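**Automated laundry unloading** is the use of a robot to take washed items out of a machine and put them in a basket or trolley. In workplaces it is found mainly in care homes, small hotels and serviced apartments, where the wash itself was mechanized long ago and the carrying, sorting and folding were left to staff. Supporters describe it as relief from bending and lifting. Its critics, among them many of the people who work beside it, say the relief is real but narrow, and that the savings quoted in sales material depend on leaving out a good deal of labour.

## Background

Industrial laundries have long used tunnel washers, conveyors and tilting drums, which empty a load without anyone reaching in. Smaller sites kept household-style front loaders. A robot meant for these sites has to work with a door, a drum and a basket that were all designed for human arms.

The task looks simple on paper. The door has to be opened wide enough to clear the way, the cloth found and gripped, and the load moved over the rim of the drum without dragging on the floor. Cloth has no fixed shape, and a shirt that has wound itself around something else will not come out the same way twice.

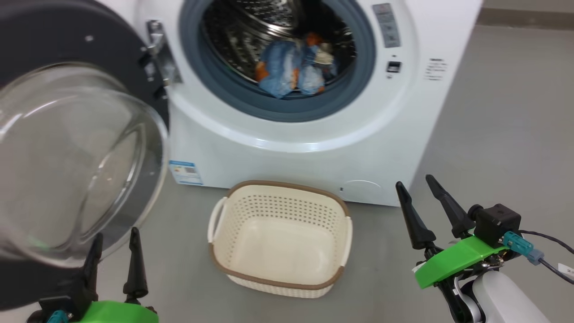 Two-armed machines are generally preferred because one hand can hold while the other pulls. They are also dearer, wider and slower to set up, and a laundry room in an older building may have no space for one. The vendor Suralix lists door clearance and floor level as conditions of sale. Any building work needed to meet them is charged to the customer.

## The Fovville trial

The best-documented case is a trial at Fovville, a residential care home, which ran until February. Over the course of it the robot attempted 2,513 unloading jobs. Of these, 799 needed a worker to step in. The home's first summary put the rest down as "unassisted", a term that Ladan Khosravi, a laundry attendant on the site, disputed in writing. Her objection was that staff had shut the doors, cleaned the seals, placed the baskets and kept bulky items out of the wash beforehand, and that none of this had been counted as help.

The revised report accepted part of her complaint. It added a category called "preparation", though without any times against it, so the total hours of human work remain unknown.

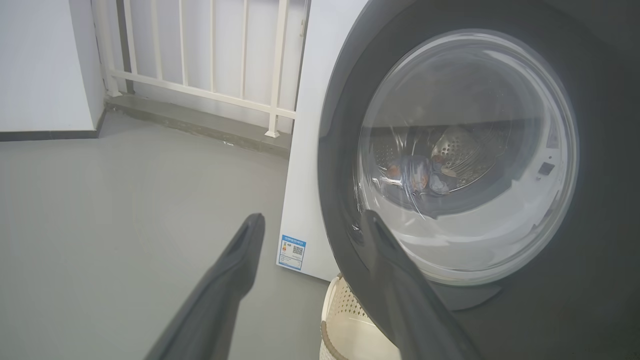 Reflections were a recurring trouble. Glass doors and polished steel give cameras a poor idea of where a surface begins, and daylight changes through the day. Fovville's answer was to run most jobs in the early evening with the blinds down. This suited the robot, but it moved two attendants off the morning shift they had held for years, and one of them, Bimla Nishad, later asked for a transfer to the kitchen.

## Effects on staff

No one at Fovville was dismissed during the trial, and the vendor has made much of this. The home also left 9 casual shifts a week unfilled over the same months. Whether that counts as a job loss depends on who is asked.

The work that stayed behind changed in character:

- Attendants reported less stooping, and most welcomed it.
- They also reported more waiting, as a stalled job had to be cleared before the next could start.
- Checking for items left in the drum became a formal duty, signed for at the end of each load.
- Stain treatment, mending and name labels were untouched by the robot and had to be fitted in between interruptions.

Ka-ming Poon, who supervised the room, kept a separate log of small items missed at the back of the drum or caught in the folds of the seal. It ran to 114 entries, mostly socks and face cloths. The figure does not appear in the vendor's own account, which treats a load as finished when the robot reports that it is.

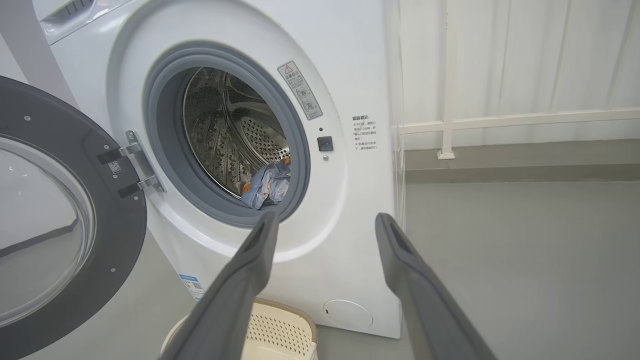 Training was another sore point. The contract promised a half-day course, and attendants got one, but it covered starting, stopping and calling the support line. Anything beyond that was reserved for the vendor's technicians. Workers who had been told they would gain new skills found that they had learned to reset a machine and wait on the phone. A rival supplier, Plusix, offers a longer course at extra cost, and there is no independent evidence yet that buyers take it up.

## Claims and disputes

Most published speed figures begin with the door open and end when the last item is in the basket. Measured that way, a robot can look nearly as quick as a person. Measured from the end of the wash cycle to an empty, checked drum, the gap is much larger. Hok-lam Shih has argued that the second measure is the only one of use to an employer, and has asked for it to be written into purchase contracts.
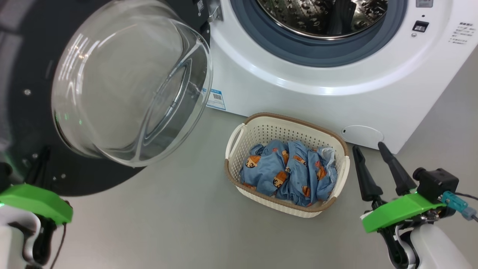 Cheng-en Chiang takes a different view, and has written that critics hold the robot to a standard they never applied to people: "I missed socks for years and there was no log of it. My back is better than it was. I would keep the thing and fight over the shifts separately." The same letter agrees that staff should have been consulted before the hours were changed.

## Later use

Fovville kept its robot after the trial on a reduced schedule, for towels and plain bed linen only. Residents' own clothes went back to being unloaded by hand. The Chang group of serviced apartments leased two similar units and returned one of them, giving no public reason. The other is used on Sunday, when the laundry room has its smallest crew.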